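# triva-wear

Scuff and scratch records for finished wood surfaces, plus the scripts we used to check whether the care advice people repeat has anything behind it. Mostly it doesn't, or we couldn't show that it does. Read the limits section before you quote a number from this.

## What you get

- `surfaces.csv` — one row per surface, 155 rows
- `marks.csv` — one row per mark, 3000 rows, keyed on `surface_id`
- `care_notes/` — plain text, whatever the owner told us about oil, wax and cleaning
- `scripts/` — loaders and two plots

The row count in `marks.csv` is round because we stopped there. It wasn't a sampling plan, and the last few surfaces got fewer marks logged than they deserved. They carry `truncated = 1`. Drop them if you're doing anything per-surface.

## Where the records came from

Two sources. The Enache set is kitchen tables and counters, logged by the people who own them. The Rarkusum set is workshop benches and shared work surfaces, logged by one person with a ruler and a side light. I trust the second a good deal more. Owners round lengths up, and they remember the scratch they're angry about while missing the nine next to it.

`depth_class` runs from 0 to 3. Class 0 means you see it only under a raking light. Class 3 means a fingernail catches in it. Classes 1 and 2 are a matter of opinion, and I'd merge them.

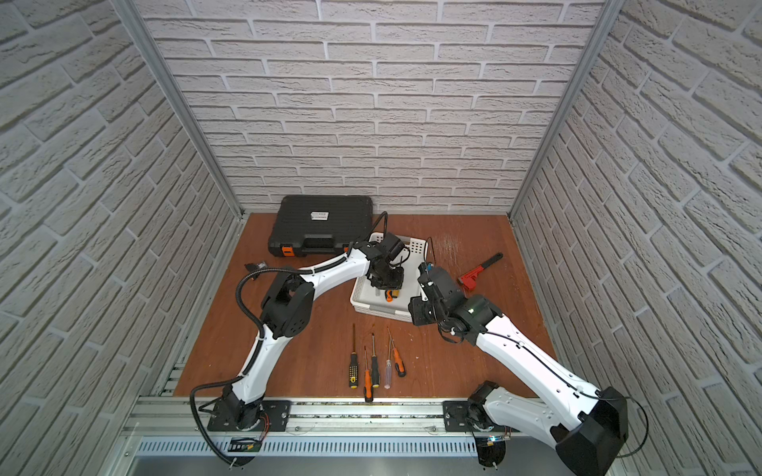
`color_shift` is worse. It was meant to record whether a mark reads lighter or darker than the finish next to it, but early entries used "pale" for scratches and for dried residue alike. I've split the ones I could from the notes. The other 67 are set to `unknown`, and please don't fill them in with the most common value.

## Does oiling help?

The Flemudeck care guide, which half the owners seem to have been handed, says a monthly coat of oil cuts visible scratching. I wanted to test that. Only 37 surfaces have a care note with enough detail to say how often they were oiled, and the people who oil every month are also the people who use a cutting board. I can't pull those two apart with this data, and I doubt anyone else can.

Oiled surfaces do show fewer class 0 marks. Oil also hides class 0 marks. Make of that what you like.

## Loading

```python
from triva_wear import load

surfaces, marks = load("data/", drop_truncated=True)
```

Lengths are in millimeters. Blank means not measured — zero is never used for missing, except in one batch from March, which the loader fixes.

## Limits

- Species is self-reported. "Cherry" in the Enache set often means cherry-colored.
- Finish type is a guess unless `finish_checked = 1`.
- Surface age is in years and nearly always a multiple of five. Treat it as a mood.
- No repeat visits, so there's no wear rate here. Dividing marks by age will give you a figure, and it'll be junk.

## Changes

**0.3** — Split residue from scratches where the notes allowed. Removed the "durability score" column, which was three other columns added together.

**0.2** — Fixed the March zeros. Added `truncated`.

**0.1** — First upload.

Open an issue if a row looks wrong. Include the `surface_id`.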